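The Night Rate

She booked it from the bus. Thumb cracked across the tip, screen cracked across the middle. Clarusbridge, one night, nonrefundable. The cheap ones always are.

The Hotel Charpentier had a lobby like a dentist's and a man at the desk who didn't look up. Up to 400 rooms, the website said. Who writes that. Either you have the rooms or you don't.

"Resort fee," the man said. "20."

"What resort?"

He pointed. Behind a glass door, a pool with the cover on. It was September.

She paid. Took the key card, took the stairs, elevator smelled of soup. Room 1020 was on the third floor. No reason given. One bed, one lamp, a window that looked at the bus she had come in on. Still there, engine running, driver eating a sandwich on the step.

She sat down. Shoes off. Shoes on again – the carpet.

Her sister used to say you could tell a town by its cheapest room. Her sister stayed in Dorkholm once for eleven weeks, on points, and came home with a tan and somebody else's suitcase. Never did explain the suitcase. Died with it under the bed, and in it a Kimik Air blanket and 4000 in an envelope marked HOTEL.

So. Hotel.

She had meant to do it right. The big place by the river, robes, a breakfast with a person cutting the melon. Stood outside it for an hour this afternoon. Couldnt go in. Got out the phone insted.

Somebody next door was running a bath and singing, badly, the same two lines. She knew the third line. Waited for it. It didn't come.

She knocked on the wall. Sang it through the plaster, loud, her coat still on.

The water stopped.

"Again," said the wall.

The bus pulled out. She put the envelope on the pillow and started from the top.

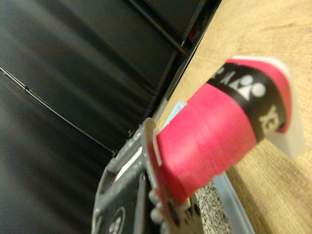

Vol. 9, No. 2 | p. 31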